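Reading aloud, badly

I have been reading to my nephew over the phone since March, and I would like it noted that I am not good at it. I do one voice. It is vaguely Welsh and it gets used for pirates, grandmothers and any animal larger than a goat.

My friend Halldóra Oddsson reads to hers with a full cast. She does breathing. She once did a door. I asked how long it took her to prepare and she looked at me as if I'd asked how long she took to prepare for soup.

So I have been practising, mostly on the train to Skikow, moving my lips like someone about to be asked to change carriage. The library there lets you take out 6 children's books at a time, and I take the full six, out of greed. Three are always about bears. The last lot came to 185 pages of bear between them, and I now have firm views on honey.

What I've learned is that children don't mind the voices at all. They mind if you skip a page. I tried it once at ten to eight, very smoothly I thought, and was sent back like a man who'd left the gate open.

They also prefer the silly ones. I bought him a handsome book of myths with gold on the spine, and he listened politely, the way you listen to a dentist. Anything with a daft building in it and he's mine for an hour.

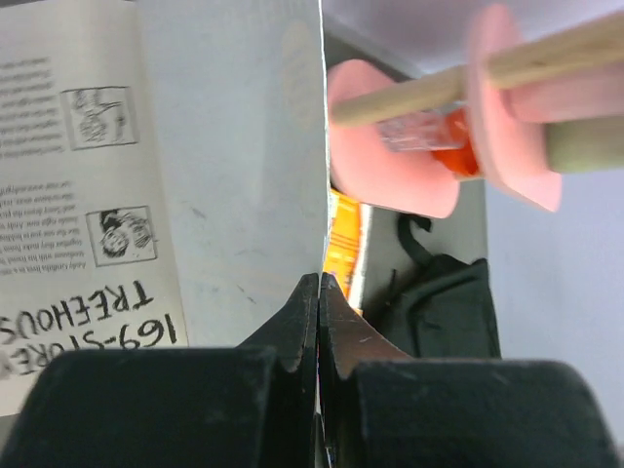 He has since asked whether the grandmother could be less Welsh. I said I'd see what I could do - she's getting a cold next week.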